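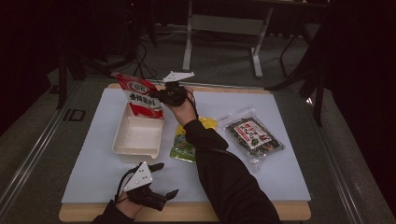
Table Packing Assistant (part-time, permanent)

Employer: Todine Dry Goods
Location: Premmont, Trernis Yard
Reference: 3343
Reports to: Packing Room Supervisor
Closing date: 6 October 2026

About us

Todine Dry Goods supplies East Asian groceries to corner shops, restaurants and private customers. We stock 753 lines at present, nearly all of them dry and nearly all of them in bags, packets or pouches. Dried seaweed, bean snacks, crisps, noodles, mushrooms, spices and seasoning powders make up most of what leaves the building. We do not handle fresh, chilled or frozen food.

Shop orders go out by the case and are dealt with in the warehouse downstairs. Mixed orders, where a customer wants one of this and a couple of that, are made up by hand in the packing room on the first floor. This post is in the packing room.

The job

You will work at a table with a mat on it. Goods for an order come up from the warehouse in a crate. You take them out, check them against the order sheet, place them in a plastic tray and pass the tray along for boxing. When the tray has gone you clear the mat and start on the next one.

Your main duties will be:

Checking each item against the order sheet by product name, weight and number. Many of our packets carry Chinese text only, or mostly Chinese with a few words of English in small print. You do not need to read Chinese. Every line has a reference card with a picture of the front of the pack, and you match the packet to the card.

Looking over each packet before it goes in the tray. We want to know about splits, holes, loose seals, crushed contents and labels that have come away. Seaweed in clear bags is easy to check as you can see the pieces through the film. Printed bags need to be turned over and felt along the seams.

Reading and writing down best-before dates. These may be on the front, the back or the crimped edge. Some packets use year, month, day order.

Arranging goods in the tray so that light items are not squashed. Snack bags can stand up against the side of the tray. Heavier packets lie flat at the bottom.

Putting aside anything damaged, out of date or not on the sheet, with a slip saying which it is.

Keeping the table clear and wiping the mat when powder or crumbs get on it.

Counting stock on the packing room shelves once a month.

Seasoning and powders

A fair part of the work is with seasoning, and new starters usually find it the slowest to check. Chicken bouillon is the one you will see most. The packets are glossy, they crease easily and the film throws back the light, so the print can be hard to make out until you tilt the packet or smooth it down. Check the full product name and not only the brand. Several of the seasonings we carry come in yellow bags, and the same maker may have more than one kind.

Powders should be lifted with a hand underneath and never by a corner. If a packet leaks, leave it on the mat, tell the supervisor and do not try to tape it.

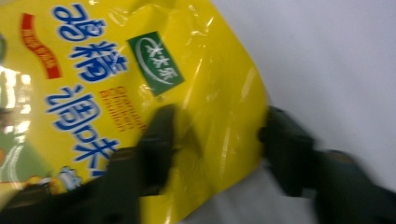
Hours and pay

The post is part-time, mornings only, with the same pattern each week. Extra hours are offered in the run-up to Lunar New Year, when orders are at their heaviest. You are free to turn these down.

Pay is Grade 2 on the Todine scale. The current scale is sent out with the application form. Grades are reviewed every April. You will be paid monthly into a bank or building society account.

Holiday is given in proportion to your hours. The packing room closes for stocktaking at the end of the financial year and staff are asked to keep those mornings free, as everyone helps with the count. Time spent on the count is paid at the normal rate.

Staff can buy goods at cost price. Dented and short-dated goods are put out in the break room and are free to take.

Who we are looking for

You must:

be able to compare printed packets closely and notice small differences
have clear enough handwriting for other people to read your slips
be able to sit or stand at a table for most of a morning
be happy doing the same task many times over
arrive on time

It would help if you:

have worked in a shop, kitchen, stockroom or post room
know some of the foods we sell
read some Chinese, Korean or Japanese

No qualifications are asked for. Crates are brought to the table for you and heavy lifting is not part of the job. Table and chair heights can be changed. There is a lift to the first floor.

Allergies

We handle goods containing soya, wheat, sesame, peanuts, fish, crustaceans and celery. Everything is sealed, but bags do split from time to time. If you have a food allergy please mention it on the form so that we can talk it through with you before you come in. It will not rule you out without a conversation.

Clothing

Aprons are supplied. Long sleeves are fine as long as they fit closely at the wrist. Please do not wear bracelets or loose rings at the table. Food and drink stay in the break room.

Training

You will spend your first week beside an experienced packer. After that you will make up orders by yourself and have each tray checked before boxing. Checking stops when you have done 40 trays in a row without an error. Most people take a few weeks to get there and there is no penalty for starting the run again.

How to apply

Ask for a form at the trade counter in Trernis Yard, or write to Todine Dry Goods, Packing Room Vacancy, Trernis Yard, Premmont. Quote the reference at the top of this notice. A CV is not needed, but you may send one with the form if you wish.

Those shortlisted will be asked in for a short talk and a practical try-out at the table, where you will make up a small mixed order from a sheet. Bring reading glasses if you use them. Travel costs within Premmont are refunded on the day if you keep your ticket.

Applicants who came to us through the Janjua Employment Desk should return the form to their adviser there, who will pass it on.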